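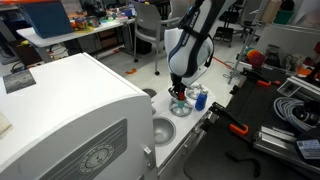 Gripper on the small teal cylinder, seated in its spoked holder.

Week 8 notes: comparing grippers on the bench
Automation Lab, Wendport

These are my notes from the lecture, tidied up a bit and with the parts I rushed through put back in. Bring them to the prac, because you'll be filling in your own version of the table near the end.

Where we got to last time
We finished on grip force and why the number in the catalogue isn't the number you get at the fingertip. A few of you asked whether you could just run everything at full force and be done with it. You can, and in first year I did, and I crushed a lot of plastic cups. So this week is about choosing a gripper for a job and then proving (to me, and to yourself) that you chose well.

The two candidates
For the prac you'll be working with the Stusel and the Kettunen. Both are two-finger electric grippers and both bolt up to our arm with the same adapter plate, so swapping takes a hex key and a bit of patience. The Stusel is the lighter one, with a short stroke and a nice fine force setting. The Kettunen opens wider and grips harder, but it's chunkier, and you'll notice that as soon as you try to get it down between two things that are standing close together.

I have a soft spot for the Kettunen, I'll admit it. Try not to let that sway your write-up!

What we're asking them to do
Pick up a small round part, lift it clear, move it over, put it back down upright in a holder. Sounds dull. It's a great test though, because a cylinder only touches flat fingers along a thin line on each side, and any error in your approach shows up straight away as a tilt or a roll. If your fingers close off-centre, one of them arrives first and shoves the part sideways before the other one gets there. In free space you'd never know. In a holder the part has nowhere to go, so the force goes into the holder or back up into the wrist, and the controller throws a fault.

Height matters just as much. Grip a short part too low and your fingertips foul the holder on the way in. Grip it too high and it swings on you. My rule of thumb is to start at the middle and move down a little at a time until something complains, then back off. 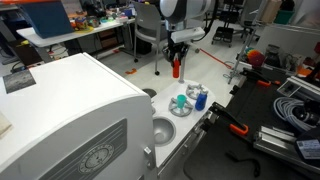
Bottles are a different kettle of fish. They're taller, so a small twist at the fingers becomes a big wobble at the base, and the centre of mass depends on how full they are. Slow your acceleration down before you touch the force setting. I can't say this enough. Nine times out of ten, when a student tells me the gripper is "too weak", the arm is just being thrown around like a shopping trolley with a crook wheel.

Also watch your clearances over the counter. Teach a safe travel height first, save it, and make every move go up to it before going across. Yes, it costs you cycle time. We'll shave that off in week 10.

Procedure for the prac
Mount the first gripper and re-enter the tool centre point. Don't trust whatever the last group left in there.
Home the fingers with nothing between them.
Teach approach, grasp, lift and place at slow speed - hand on the stop button, please.
Run 20 cycles with the small part, then 20 with a bottle.
Swap grippers and do it all again with the same taught points, correcting only for tool length.

Then pick whichever gripper you liked better and leave it going for 100 cycles on the small part. You'll learn more from that run than from everything before it, mostly about drift.

What to record
Gripper, part, force setting, speed
Clean places (upright, fully seated)
Tilted places
Drops
Controller faults, with the code
Anything odd you heard or saw

That last row is worth marks. A click on closing or a finger that hesitates is good data, so write it down even if you can't explain it yet.

On the controller
We're using the Elleck box for both grippers so that's one less thing to argue over. It does have one annoying habit: if you change the force setting while a program is paused, it won't take effect until you restart from the top. I lost most of an arvo to that, so put it on a sticky note.

Write-up
Keep it to 2 pages, table included. Tell me which gripper you'd pick for the small part, which for the bottle, and whether you'd live with one gripper for both if the budget said so. Reading for next week is the chapter on compliance and soft fingertips.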